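Workspaces > Desks and Tables > Light grey top or dark top? Post your reasons

ottogal
Joined in December, 194 posts

I'm finally replacing the old door-on-trestles in my workroom and I have it down to two tops from Tredero. Same size, same legs, same price to the cent ($480). One is a light grey, the other is close to black. I love the dark one! It looks so good in the shop, like a grand piano. But I do small stuff on it, mostly cable sorting and repairs on old radios, and I keep wondering if I'll be hunting for screws all day.

What do you all have, and would you buy the same color again?

BecaN
Light grey, and I would buy it again tomorrow. I had a dark walnut one for 8 years and dropped more tiny black screws onto it than I care to remember. They just vanish. On grey they jump right out at you, and so do cable ends, rubber feet, the little springs (oh, the springs). I do my model trains on it and it has made the evenings so much nicer.

fouzia_r
Going to disagree with Beca a bit. Light grey is great for dark parts and lousy for pale ones. I cut card and white styrene strip, and on a pale top I lose the edge of the piece constantly, especially under a lamp. I ended up putting a dark Brulutico mat over half of it. So now I own a light table that I use as a dark table, ha.

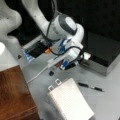
Light grey is what I'd go for too, Ottó, and I've worked on both. The thing I like best is how well you can read what is lying on it. Anything flat and black stands out from right across the room, and a bit of blue trim or one small orange tag on a cable is the first thing your eye lands on. Fouzia has a point about white things, but I find even a slim white piece like a rod or a ruler shows up fine as long as your light comes from the side and gives it a little shadow. Move the lamp before you buy a mat! Mine used to hang straight overhead and everything looked washed out. I clamped it to the left and it was like getting a new table.
- J. Barredo

fouzia_r
OK, the lamp thing is fair. Mine is straight overhead. I'll try it tonight, but I'm keeping the mat, I love the mat.

bartosz_a
Dark top owner here, happy with it, so let me stick up for the other side. Glare! A pale top under a strong lamp is tiring after an hour or two. On my black one I can sit until midnight. Yes, it shows dust. Yes, it shows every fingerprint if it has any shine to it at all, so get the matte finish if they offer one. I keep a cloth in the drawer and that's the end of it.

For small screws I use a white tray with a lip. Problem solved and you don't lose them over the side either.

BecaN
Bartosz, a tray only works if you remember to put things in the tray :)

bartosz_a
Guilty. There is one from a Usmani clock under my radiator as I type this.

ottogal
This is great, thank you! Two questions. Does the light one stain? I drink a lot of coffee at my desk. And Jerome, how deep is yours? I was looking at the 60 cm and it seems tight once you put any kind of box at the back.

jbarredo
Coffee wipes off mine if I get to it the same day. Marker pen is another story, I have a faint green line that I've made peace with. On depth, go bigger if the room lets you. Anything bulky at the back eats into your working space fast, and then your cables have nowhere to go except right across whatever you're doing. At 60 I was always elbowing something.

fouzia_r
Seconding the bigger one. And for pen marks try the Dendusach cleaning paste on a hidden corner first. It took ballpoint off mine but left a slightly shiny patch.

bartosz_a
Shiny patch, he'll be wanting the dark one after all.

ottogal
Going back to the shop with a desk lamp in my bag so I can look at both with the light from the side. Leaning grey. Will report back with pictures once it's in!

BecaN
Please do, and show us the cable sorting setup too. I want to steal ideas.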